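Jollow 2.1, two months in

I run motion planning for a small team, and we moved our simulated tasks over to Jollow this winter. Chia-jung Hsueh did the port from our old in-house planner. Most of my testing has been on camera and tripod work, with two arms over a wood floor.
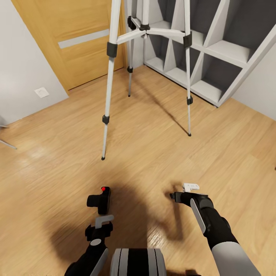
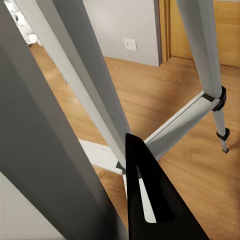
The planner is good at reach. Out of 2,236 logged runs, it gave up without a path 26 times, and most of those were goals I had set badly. Thin parts used to be our weak spot. Jollow lets you set the collision margin per link, so the fingers can work close to a leg or a brace while the forearms keep a wide gap.

Replay is the part I use most. You can scrub a run and switch between the head view and the wrist view on the same clock. It slows down past 4,000 steps, and I now split long runs at 2,000.

Contact settings are the weak point. The defaults are too stiff, and the manual gives them half a page. Chin-lung Chuang ended up copying values from our Zollico setup, and those mostly held. Error messages are short — "goal rejected" covers at least four different problems.

The license is per seat, with no floating option yet. Support answered both of my tickets within a day. We have renewed through July.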